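Dunkle Marmorplatte mit weißen Adern als Arbeitstisch: Pflege, Flecken, Wandfarbe?
Forum Wohnen & Werken > Oberflächen und Stein

Drulldale schrieb:
Guten Abend in die Runde, ich lese hier schon eine ganze Weile still mit und habe mich jetzt endlich angemeldet, weil ich mit meinem Tisch nicht so recht weiterkomme.
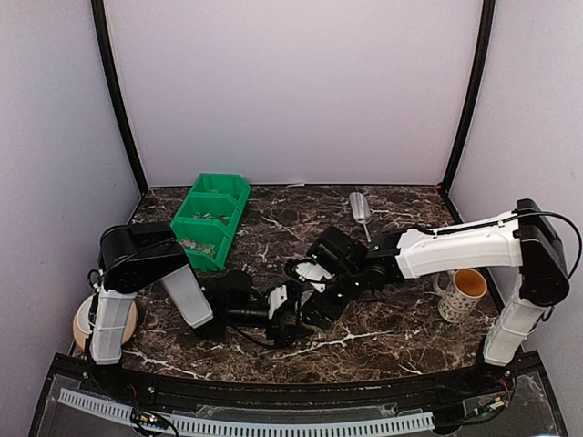
Die Platte habe ich im Januar über eine Kleinanzeige gefunden, 218 Euro, und ich war sofort verliebt in dieses dunkle Braun mit den weißen Adern. Laut Verkäuferin ist es echter Marmor, früher stand sie wohl in einer Hotelbar. Nun wird an dem Tisch aber gearbeitet, und ich frage mich, ob ich sie imprägnieren soll, und wenn ja, womit. Eine Stelle am Rand fühlt sich beim Drüberstreichen stumpfer an als der Rest. Und dann noch die Wände: Das helle Lavendelgrau fand ich auf der Farbkarte wunderschön, meine Schwester meint, zu Braun gehöre etwas Warmes, Sand oder Creme. Was denkt ihr? Die grünen Kästen hinten links stehen übrigens auch zur Diskussion, die sind ihr nämlich zu grell.

Muli schrieb:
Willkommen, Drulldale! Erst mal Glückwunsch zu der Platte, so etwas hätte ich auch gern. Zum Imprägnieren: unbedingt, und zwar zweimal dünn, dazwischen über Nacht stehen lassen. Ich habe das bei meiner Fensterbank so gemacht und seitdem Ruhe vor Kaffeerändern. Die stumpfe Stelle klingt für mich nach Säure, da hat vielleicht mal eine Zitronenscheibe gelegen (bei einer Hotelbar ja kein Wunder!). An die Wand würde ich nicht rangehen, mir gefällt das kühle Grau zu dem dunklen Stein sehr gut.

Glenys Pritchard schrieb:
Da muss ich dem Muli ein bisschen widersprechen, bitte nicht böse sein. Bevor irgendetwas draufkommt, sollte geklärt werden, ob das überhaupt Naturstein ist. Ich hatte jahrelang eine Platte, die ich für Marmor hielt, und beim Umzug kam an der Unterseite eine Spanplatte zum Vorschein. Auf so einer Dekorschicht hat Steinimprägnierung nichts verloren, das gibt nur Schlieren. Also erst mal drunterschauen, Drulldale, und mit der Hand fühlen, ob die Platte kühl ist. Bei der Farbe bin ich auf der Seite deiner Schwester, mir wäre es mit Creme gemütlicher. Aber das ist wirklich reine Geschmackssache.

Muli schrieb:
Guter Einwand, Glenys. Ich bin einfach von der Verkäuferin ausgegangen. Trotzdem: kein Creme! Wir hatten Creme im ganzen Flur, und bei Lampenlicht sah es aus wie alter Vanillepudding.

Adhiambo Minja schrieb:
Hallo zusammen, ich habe früher im Steinbetrieb in Clorkimthorpe gearbeitet und schaue deshalb bei solchen Fragen immer gern rein. Wenn es wirklich Marmor ist, lässt sich eine stumpfe Stelle meistens aufpolieren. Wir haben uns in mehreren Körnungen hochgearbeitet und mit 4000 aufgehört, immer nass und mit viel Geduld, und vor allem nie nur genau auf dem Fleck, sonst spiegelt sich da später eine Delle. Mit 80 bitte gar nicht erst anfangen, das liest man leider öfter, und dann hat man Kratzer, an denen man ein Wochenende sitzt. Für den Alltag reicht lauwarmes Wasser mit einem Tropfen neutraler Seife. Kein Essig, kein Badreiniger. Und die grünen Kästen würde ich behalten, so gestapelt und leicht versetzt kommt man doch prima dran, und ein bisschen Farbe tut neben so viel Braun gut.

Tandside schrieb:
Ich sehe das mit den Kästen anders, bei mir müsste da was in Grau oder Schwarz hin. Aber eigentlich wollte ich wegen der Kabel schreiben: Leg dir doch etwas Weiches unter, wo sie über die Platte laufen. Filzstreifen, selbstklebend, kosten fast nichts. Ich habe mir mit einem Stecker mal einen hässlichen Strich in eine polierte Platte gezogen und ärgere mich heute noch.

Drulldale schrieb:
Ihr seid ja lieb, so viele Antworten! Ich war eben mit der Taschenlampe unter dem Tisch: kein Holz, die Unterseite ist rau und grau, und kühl ist sie auch. Glenys, reicht dir das als Beweis? Das Polieren traue ich mir noch nicht zu, ich probiere es erst einmal an einem Reststück. Filz kommt auf den Einkaufszettel. Bei der Wand steht es nun 2 zu 1 gegen mich und Muli, wenn ich meine Schwester mitzähle, äh, nein, 2 zu 2.

Glenys Pritchard schrieb:
Klingt schon sehr nach Stein, ja. Hat jemand von euch die Imprägnierung lieber mit Lappen oder mit Pinsel aufgetragen?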